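Home | Notebook | People | Archive | Contact

Filed under: Media & Gender / Coding notes

20 March 2023

Continued with the comment coding for the Dutis set. We have now 2354 comments under opinion pieces on trans healthcare and school policy, and I finished the first 800 yesterday evening. Omolara Adeyemi is second coder.

Main problem is still code 3, "polite denial". These are comments where the writer uses no insult and says he respects everybody, but then refuses the person's name or pronoun. Omolara puts them under hostile. I was putting them under neutral in the first batch, and I think now that I was wrong. Read again her notes from July, where she says tone and content must be coded apart. I agree. We will split the column in two. 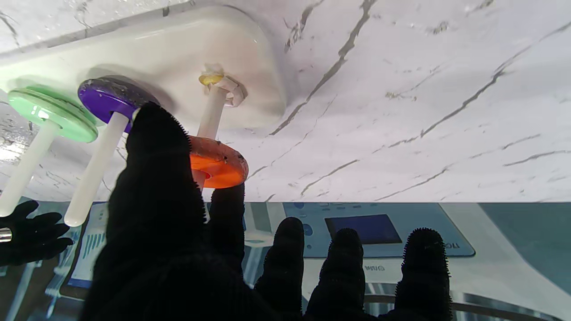 Discs on the pegs, pale green and purple at the left.

Agreement between us on the last 80 comments was good for tone and poor for content. The Skonderura thread made most of the trouble: many replies quote the article and it is not clear if the writer agrees with the quoted words. For now I mark these with Q and leave them.

Brendan Mac an tSaoi asked if we keep usernames. No. Some of the commenters speak of their own transition and could be recognized by family or at work. I removed the names from the Maluleke file this morning; the Beneo file is still to do.

To do: new column in the sheet, recode first batch, send Q list to Omolara. Check also the spelling of "cisgender" in the search terms, I had it wrong in one place.

Print this page | E-mail this entry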